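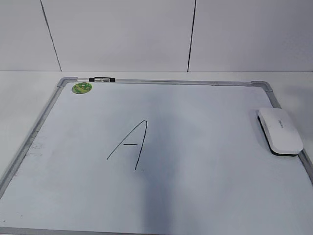 O que mudou na oficina depois do braço de escrita

Categoria: Trabalho e oficina

3 de dezembro de 2024

Trabalho na Lotarwood há bastante tempo, quase sempre na marcação. Fazemos quadros, placas de sala, painéis de horário para escolas e clínicas, e tudo o que sai daqui leva alguma coisa escrita. Durante anos essa escrita foi feita à mão por cinco pessoas, em duas bancadas compridas encostadas à parede do fundo. Desde agosto, uma parte é feita por um braço Jasow, e já me perguntaram tantas vezes como é que isso corre que resolvi escrever.

Começo pelo trabalho de todos os dias, que é menos vistoso do que as pessoas imaginam. O braço aprende a escrever letras maiúsculas em quadros brancos, com marcador preto. Fazemos ensaios letra a letra, com o quadro deitado na mesa, e depois alguém olha para o resultado e decide se serve. O A é a letra em que mais se nota quando as coisas não estão afinadas. São dois traços grandes que têm de se encontrar em cima e uma travessa curta a ligá-los. Se o bico fica arredondado, se uma perna desce mais do que a outra ou se o traço da esquerda faz barriga, vê-se do outro lado da sala. Um A assim lê-se, mas um cliente não paga por ele.

Quem decide se serve somos nós. Essa é a primeira mudança: passei de escrever a avaliar. Parece pouca coisa e não é. Quando escrevia, corrigia a mão a meio do traço, sem pensar nisso. Agora tenho de dizer por palavras o que está mal, porque o técnico que vem ajustar o programa não trabalha com «está torto». Quer saber se a travessa está alta ou baixa, se está chegada a uma das pernas, se a espessura do traço se mantém do princípio ao fim. Nas primeiras semanas eu sabia que a letra estava mal e não conseguia explicar porquê. Fui a casa buscar um caderno de caligrafia antigo só para ter os nomes das coisas.

A segunda mudança é o apagador. Ninguém se lembra do apagador quando se fala de automação. Cada ensaio acaba com alguém a limpar o quadro, e o quadro nunca fica limpo à primeira. Ficam aqueles restos cinzentos de escrita antiga, mais para os lados, onde se passa a mão com menos força. Para uma pessoa isso não tem importância. Para a câmara que confere as letras já teve: houve um período em que o sistema tomava as manchas por traços e rejeitava letras que estavam boas. A Jasow corrigiu essa parte em setembro, mas nós ganhámos o hábito de passar um pano húmido ao fim de cada turno e o hábito ficou.

A terceira é a luz. Temos painéis brancos na parede, tampo branco na mesa e quadro branco em cima do tampo. Para quem escreve à mão é um sítio agradável. Para quem passa o dia a conferir traço fino, cansa. E há as sombras. Uma sombra larga em cima do quadro muda a maneira como se vê o fim de um traço, e já tive discussões sérias sobre o comprimento de uma perna que se resolveram empurrando um candeeiro para o lado. Pedimos luminárias novas. Vieram duas. Fazem diferença, mas continuo a preferir conferir de manhã.

Agora as pessoas, que é o que toda a gente quer saber. Éramos cinco na marcação e continuamos a ser cinco. Não houve despedimentos. Digo isto sem grande entusiasmo, porque também não houve ninguém contratado para o lugar que ia abrir este ano, e esse lugar estava prometido. Foi-nos dito que a vaga «deixou de fazer sentido». Portanto o braço não tirou o emprego a ninguém que eu conheça, mas tirou-o a alguém que eu não cheguei a conhecer. Acho que isto deve ser dito quando se faz a conta.

Os horários melhoraram. Antes, quando entrava uma encomenda grande, ficávamos até tarde. Em agosto tivemos uma de 200 placas para a Cisneros, ainda toda feita à mão, e foi uma semana má para toda a gente. Em novembro veio uma de 511 para a Jullitz, com o braço a fazer as iniciais de cada sala e nós a fazer o resto do texto, e saí à hora normal todos os dias. Nunca tinha acontecido com uma encomenda daquele tamanho.

O pulso também agradece. Tenho uma tendinite antiga, conhecida de qualquer pessoa que passe anos a puxar traços compridos, e desde outubro que não ponho a ligadura. Em compensação doem-me as costas, de estar inclinado por cima da mesa a olhar. O quadro fica deitado à altura que convém à máquina, e essa altura não é a que me convém a mim. Já pedi um banco alto. Dizem que vem em janeiro.

O que piorou foi a conversa. Duas bancadas com cinco pessoas a escrever é um sítio onde se fala muito, porque a mão trabalha sozinha. A conferir não se fala. Quem confere está calado e quem está ao lado cala-se também, para não atrapalhar. Ao fim do dia sinto-me mais cansado da cabeça e menos do corpo. Um colega pediu para voltar à bancada das encomendas especiais, que ainda são todas à mão, e a chefia aceitou. Eu fiquei na conferência, em parte por causa do pulso e em parte porque me interessa perceber como aquilo aprende.

E aprende devagar. Quando chegou, a Jasow falava em duas semanas até à produção. Foram mais de cinco. O problema principal era a pressão do marcador: a força a mais abria a ponta, a força a menos deixava falhas. Quem acertou com isso foi a colega mais velha da secção, que reparou que os marcadores guardados na horizontal se portavam de outra maneira dos que ficavam de pé no copo. Passaram todos a ser guardados na horizontal e metade das queixas desapareceu. O técnico apontou aquilo no tablet. Não sei se o nome dela ficou em algum lado, e perguntei, e não me souberam responder.

Esse episódio ficou-me. O que nós sabemos da escrita está a passar para o programa aos bocados, numa observação aqui e noutra ali, e não há nenhuma linha no contrato de trabalho que fale disso. Levámos o assunto à reunião de novembro. Pedimos duas coisas: que as horas passadas a afinar o equipamento contem como formação dada e sejam pagas como tal, e que quem quiser possa aprender a fazer os ajustes mais simples sem esperar pelo técnico. A segunda foi aceite, a primeira está «em análise».

Vou começar essa formação depois das festas. São manhãs inteiras, na oficina, com o equipamento parado para nós. Interessa-me sobretudo a parte de definir o caminho do traço, porque tenho a impressão de que o A melhorava se a perna direita fosse desenhada primeiro. À mão sempre a fiz assim, e aprendi com quem também a fazia assim.

Em relação a letras: o I, o L e o T saem bem desde o início. O O fechou finalmente no mês passado. O S continua a ser feito por nós, e o Q ninguém se atreve a propor. Quando houver novidades da formação volto a escrever.

Comentários (4)

traço_fino
Trabalho em serigrafia e aqui foi igual com a conversa. A máquina nem faz barulho, mas a secção ficou muda. Acabámos por combinar uma pausa extra a meio da manhã, só para isso. Experimentem propor.

Leitor de Aveiro
A questão das horas de afinação é a mais importante do texto todo e aparece quase no fim. Se o conhecimento é vosso, tem de ser pago. Não deixem ficar «em análise» até ao verão.

mj_placas
Marcadores na horizontal, sempre! A minha mãe pintava letreiros e ralhava connosco por causa disso. E concordo com a perna direita primeiro, mas só em letras grandes.

Autor do blogue
@mj_placas As nossas são grandes, por isso vou insistir. @traço_fino A pausa é boa ideia, levo à próxima reunião.

Artigos recentes

Como limpar um quadro branco com manchas antigas
Tendinite e trabalho de bancada: o que me ajudou
A semana das placas da Cisneros
Candeeiros de oficina: o que comprámos e o que devolvemos
Porque ainda fazemos os números à mão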